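Prekano round coaster, dark red
Reviewed by Rhona Ritchie, August 8, 2019

I bought this coaster for the desk in my spare room after a mug left a pale ring on the wood. It is a plain round disc in dark red with no pattern or logo. Prekano also sells it in gray and green, but the red is easier to find on a light desk.
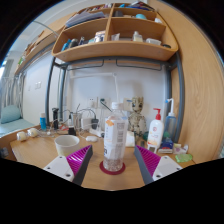 I mostly use it for a water bottle, and the size is right for that. A regular mug fits too, with a little room around the base. A wide soup bowl does not. It stays flat and does not slide when I pull a cable across the desk.

I had a cork one from Kirnico before this. It soaked up coffee, started to smell, and crumbled along one side by the end of the first winter. The Prekano wipes off with a damp cloth. Hand lotion takes a bit of dish soap.
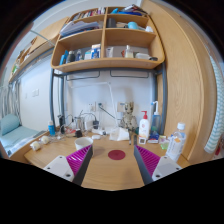
The one thing I don't like is that it is hard to pick up. It sits so close to the desk that I have to slide it to the edge to get a fingernail under it. A small lip would fix that.

They are sold one at a time, and shipping from Edonthorpe costs nearly as much as the coaster, so order a few together. I would buy it again for a desk. For a dining table I'd want something thicker under hot dishes.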